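Home Talks Notes Downloads Contact

Speaker notes: Joining and splitting scanned documents with Kandudano
Abrehet Demissie, Pernbridge user afternoon, July 1, 2026

Good afternoon, and thank you for coming after lunch. My name is Abrehet and I work in the records office at Hadgu. I have 20 minutes, so please keep the long questions for the end.

First, the problem. Our old scanner makes one file for each page. A contract of seven pages becomes seven files, and the names say nothing. Tsehay Habte used to join them by hand, and it took her most of the morning.

(Open Kandudano. Wait until the list is loaded.)

Press "Add folder" and choose the folder with the scans. Sort by time, not by name — if you sort by name, page 10 comes before page 2. I made this mistake in June with a whole box of invoices.
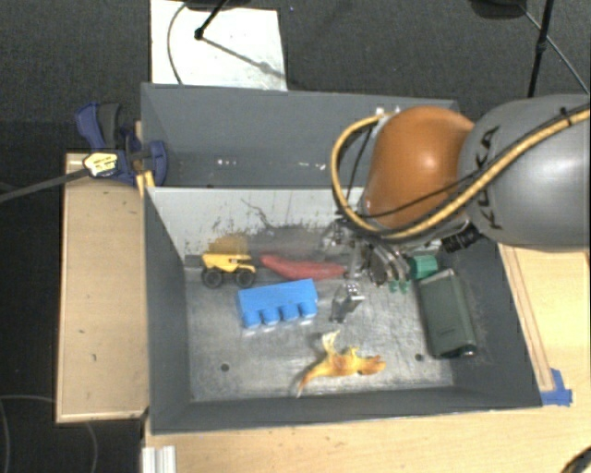 Now press "Join". The program asks for the page size. I leave it on "Keep as it is". Then give the new file a proper name and save it in a different folder, so the original scans stay untouched.

(Show the result. Scroll slowly.)

For splitting, open the long file and go to "Split". You can write page numbers with a comma between them, or split after every 3 pages. The second way is good for forms which always have the same length.

A word about text search. Kandudano can read printed text, but handwriting is still poor. For handwritten pages we type a few keywords into the "Subject" box. Zahira Tambunan has made a short list of keywords for us, and I can send it to you.

(If there is time: show the export to Pridska. If the network is slow, leave it out.)

Questions. Tekle Gebretsadik has the microphone. Please say which version you use, as the menus moved in version 7.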